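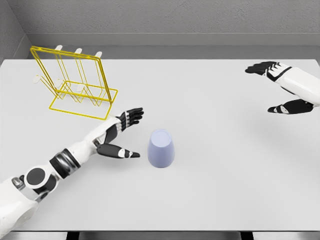

The Trutthorpe two-arm package is sold as a complete humanoid upper body with hands, a task simulator and a bench setup guide. We list it because customers ask for it, and we would like you to read this page before you ask for a quote. The simulator comes with a cup racking task: one lavender cup upside down on a white table, a yellow wire rack with white pegs, both hands open. Look at how much clear tabletop there is. If your real bench has a label printer, a tape gun and last night's coffee on it, budget for a second bench, and take any success rate measured in the simulator as a number about the simulator.

What you get

Two arms with shoulder housings, left and right
Two hands, each with four fingers and a thumb
Controller and power supply
Simulator license, one seat
Bench setup guide (PDF)

What you don't get

Bench, cups, rack, guarding, emergency stop wiring, or anyone to install it. The simulator license covers the first year. After that it renews at the price on the day, and we can't tell you what that will be. Ask for it in writing.

Do you need hands?

Probably not. Most of the jobs people describe to us on the phone are one object, picked up the same way, put down in the same place. A plain two-finger gripper on a single arm does that for a lot less money, and there is less to break. The Dremwood single arm is the one we point people to first. Turning a cup over and getting it onto a peg is a fairer case for fingers, but try it with a gripper and a simple fixture before you spend the difference.

Where the money goes

The arms are the part everyone budgets for. Plan for these as well:

Spare fingers. They are sold per hand, so you can't order just the one you broke.
Engineering time. Allow 4 weeks for one task on your own bench, using your own parts. The brochure says less.
Floor space. Both arms need room to swing outward, and the bench needs access from behind.
Shipping. The crate weighs 984 pounds and needs a forklift. Liftgate delivery is not available.

Lead time

Orders placed by 2nd September are scheduled to ship in October. We say scheduled because the last batch slipped. Don't book an installer or promise your own customer anything until you have a tracking number.

Before you ask for a demo

A video is easy to like. Ask for these instead:

A run with your part, on a bench laid out like yours
Every attempt in a row, including the failures
The time per cycle with a person's resets counted in
The name of a site that has had one running for a year

Ridwan Hidayat handles quotes for this line and will tell you if a cheaper arm would do. He will also ask what the task costs you now, so have that figure ready. If you don't know it, work it out first.

Related items

Dremwood single arm with two-finger gripper
Nagano height-adjustable bench, steel frame
Bulow light curtain kit

Returns

Unopened crates only, within the period shown on your invoice. Return freight is yours. Opened hands are not returnable.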